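Contents | Previous | Next | Index

Chapter 4
Learning to Handle Cables

A rigid part keeps its shape when a robot picks it up. A cable does not, and a planner that treats it as a fixed object will soon fail. This chapter sets out the Tundthorpe method, in which Gazi and Bergeron trained a single policy on 2185 demonstrations recorded from the wrist. Section 4.1 deals with the choice of grasp point. Later sections consider slack, crossings and the limits of the wrist view.

Related chapters
Grasping Rigid Parts
Cloth and Rope

© Robichaud Press | Contact | Back to top
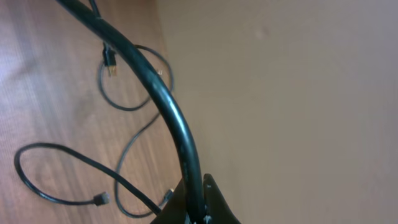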